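Winter Textile Sessions at Okolov Hall: Frequently Asked Questions

Last updated: Tuesday, September 13, 2022

What are the Winter Textile Sessions?

Eight days of hands-on classes in weaving, braiding and knotted structures, held every February in Okolov Hall on the Dornell campus. Each class is built around a structure, such as a flat braid or a double weave, and you make several samples of it before starting a finished piece. Evening lectures run alongside the classes.

Who teaches them?

Shaohua Yin leads the braiding and knotting classes and planned the overall program. Weaving is taught by staff from the Kawaguchi Weaving Studio. Lecturers change from year to year, and their names go on the schedule once travel is confirmed.

Do I have to be a student at Dornell?

No. Anyone 16 or older can register. Dornell students with a current ID pay no tuition but still pay the materials fee, and they have to register like everyone else. The sessions don't carry course credit.

Do I need experience?

For classes marked Open, no. For classes marked Continuing, you should be able to warp a small loom or set up an eight-strand braid without help. If you aren't sure which one fits, take the Open class. The first morning goes quickly, and it is hard to catch up if you are still learning the setup.

How do I register?

Registration opens on the sessions website in the fall. You will need to create an account, choose your classes, and pay the materials fee at checkout. Places are given in the order payments come in. We can't hold a place by phone or email.

Are the lectures included?

The lectures are free and open to the public, with no registration. Doors open half an hour before the start. Seats are not reserved, even for people taking classes.

What if the class I want is full?

Add yourself to the waiting list from the same page. If a place comes up, you will get an email and have 2 days to pay before the offer goes to the next person. Please check your spam folder in January, when most of the movement happens.

How much does it cost?

Tuition is listed beside each class on the registration page, and multi-day classes are priced as a whole. You can't pay for a single day of a longer class. The materials fee covers yarn, cord, sample cards and the printed notes. It doesn't cover tools you take home.

What should I bring?

Sharp small scissors, a tape measure, a blunt needle, a pencil, and a notebook you don't mind getting fiber in. Braiding students should also bring a clamp that opens wide enough for a tabletop. Looms, braiding stands and weights are provided.

Bring reading glasses if you use them. The overhead lighting is good, but some of the cord is very fine.

Can I bring my own yarn?

Yes, for the finished piece. Samples are made in the class yarn so that everyone's tension can be compared. Avoid anything very fuzzy or very stretchy. A smooth cotton or a tightly spun wool is easiest to correct when you make a mistake.

What should I wear?

Comfortable clothes with sleeves that stay out of the way. You will be sitting, standing and leaning over a table for most of the day, so loose pants and flat shoes are a good choice. Tuck in or take off long scarves and necklaces before you use the warping mill.
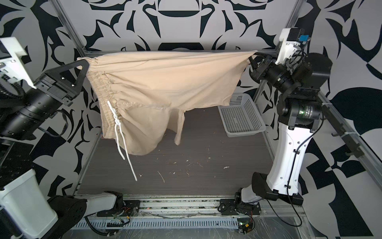
How is the Brornico cord pattern used?

The Brornico pattern is the shared project for all braiding classes. Each student makes one section, and the sections are joined on the last afternoon. The 2021 cord used 1,488 sections from students and mail-in participants. You can keep your section if you prefer, but please tell your teacher before the joining starts.

Can I send in a section if I can't attend?

Yes. Instructions are posted on the website in the fall. Work the section in one color, leave the tail lengths given in the instructions, and attach a tag with your name. Sections can't be returned after they are joined.

Is the building accessible?

Okolov Hall has a step-free entrance on the north side and an elevator to every floor. Table heights can be changed if you ask ahead of time. The lecture room has a hearing loop in the first four rows.

Where can I park?

The garage behind the hall has 800 spaces and charges the campus daily rate. Street parking nearby is limited to two hours.

Can I take photographs?

You may photograph your own work and the sample boards. Ask before photographing another student or their project. Please don't record the lectures.

What is the refund policy?

Tuition is refunded in full up to 30 days before your first class, and half is refunded up to 14 days before. After that there are no refunds, but you may transfer your place to another person by emailing the office with both names. The materials fee is refundable until your kit has been packed, usually two weeks ahead.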